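Search this site Enter keywords Go

Stone Slab Receiving and Storage – Inspection Checklist with Comments
April
By Naima Abdelaziz

Applies to the Pralgate yard and the El Khatib cutting shop. Complete one sheet per delivery. Mark each item OK, Hold or Reject, and write the comment on the same line as the item number. 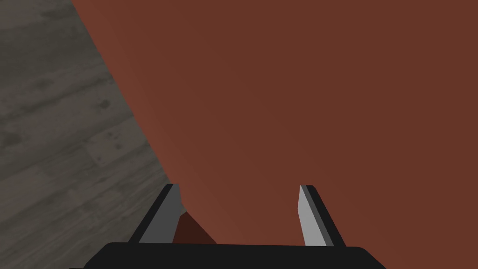
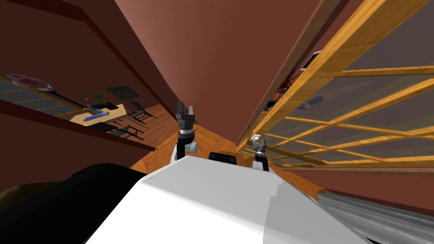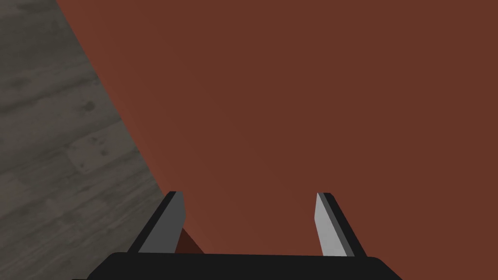
Can a slab with a resin-filled fissure be accepted?
A filled fissure is acceptable if it does not reach an edge, the fill is flush on the polished face, and the supplier noted it on the packing list. Mark it OK and record its length. Unlisted fills go on Hold.

1. Paperwork

1.1 Block number on the slab edge matches the packing list.
Comment: Block 214 arrived with two slabs marked 241. Supplier confirmed a stencil error. Edges re-marked, both released.

1.2 Slabs numbered in cutting order.
Comment: OK. Sequence needed for bookmatched panels. Do not restack out of order.

1.3 Finish stated for each bundle (polished, honed, brushed).
Comment: Bundle 3 listed as honed, received polished. Hold. Zinitell order desk informed.

2. Unloading

2.1 Clamp pads clean, no grit or torn rubber.
Comment: Left pad on the Prerkar clamp has a cut at the lower corner. Replaced before the second bundle.

2.2 Rated load of clamp and slings legible and above bundle weight.
Comment: Sling tag worn. Sling withdrawn. Heaviest single slab on this delivery is 201 kg. Weigh by bundle, not by slab, when lifting crated stone.

2.3 Straps stay on until the bundle is supported on both sides.
Comment: OK. Driver had started to release the rear strap early – stopped and briefed.

2.4 No person between the bundle and the truck side, or in the fall line of a slab.
Comment: OK. Fall line is slab height plus 700 mm on both sides. Repaint the floor line at bay 2.

3. Racks

3.1 Uprights plumb, base bolts tight, no cracked welds.
Comment: Rack 4, third upright, one bolt loose. Tightened and tagged. Recheck next month.

3.2 Timber or rubber facing on all contact points.
Comment: Facing missing on two pegs, rack 6. Rack closed to polished stone until fitted.

3.3 Slabs lean at the rack angle with the bottom edge fully seated.
Comment: OK except position 106, where a stone chip under the edge held the slab off its seat. Chip removed, edge inspected, no damage found.

3.4 Polished faces together, backs together.
Comment: OK. Paper interleaf used on the dark stones only. Use it on white marble as well.

4. Slab condition

4.1 Thickness measured at four corners and mid-length.
Comment: Tolerance is plus or minus 1 mm on 20 mm stock. One slab at 18.4 mm, Reject.

4.2 Polished face checked under low side light for scratches, dull spots and resin haze.
Comment: Light haze on three slabs from bundle 2. Hold for repolish. Haze was not visible under the overhead lamps, so this check cannot be skipped on bright days.

4.3 Back mesh bonded across full area.
Comment: Mesh lifting at one corner, 80 mm. Accept for vanity tops, cut from the opposite end. Not for stairs.

4.4 Rust or iron staining.
Comment: None on white stock. Do not use steel banding on the next order – ask for plastic.

5. Cutting shop

5.1 Saw guard in place, emergency stop tested.
Comment: OK. Tested at 7:15, before first cut.

5.2 Water feed on before blade contact, no dry cutting.
Comment: Flow low on saw 2. Filter cleaned, flow restored.

5.3 Slurry cleared from walkways, drain covers seated.
Comment: Cover by the edge polisher rocks underfoot. Open item.

5.4 Eye, ear and foot protection worn. Respirators worn for any hand grinding.
Comment: One respirator cartridge past its change date. Replaced.

Open items carried forward: 1.3, 3.1, 3.2, 4.2, 5.3
Sheet to be kept with the delivery note at the Pralgate office.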